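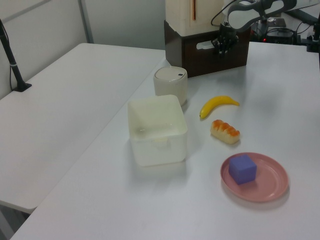
Play kitchen sort-out: lids, plates and the food basket

The play kitchen at Krishnan House has had its autumn sort-out, and most of it will be back on the shelves by Friday. We went through every tub and drawer, and 257 pieces are staying. Another 33 were cracked, chewed or missing a half, and those have gone.

Toy food is now kept in one place. Bananas, bread rolls, eggs and the rest go in the long basket under the window. The old system of fruit in one tub and bakery in another never lasted past the first morning, so we have stopped using it. Cups, bowls and plates stack on the lower shelf, where the smaller children can reach them without climbing.

Square tubs with no lid are for sorting games and should be left empty at the end of a session. Please don't use them for crayons, as the wax marks are hard to get off. Canisters with lids are for small items only. If a lid has gone missing, put the canister in the office tray and we will try to match it up. We have 2 spare lids from Nodano which fit the tall ones but not the short ones.

Foam cubes belong with the building things, although they do get served up as cake most days. They can be washed by hand in warm soapy water and squeezed out, then left on a towel overnight. They should not go in the dishwasher. Plastic plates can, on the top rack.

Tables need a wipe with plain water after each session. The spray we were using left a film on the white tops, and we are finishing the last bottle on the floor mats.

We are still short of saucepans and wooden spoons. If you have a toy set at home that is no longer played with, we would be glad of it. Bags can be left at the front desk until 4 pm. We can't take anything with batteries or any soft toys at the moment, as there is no room to store them.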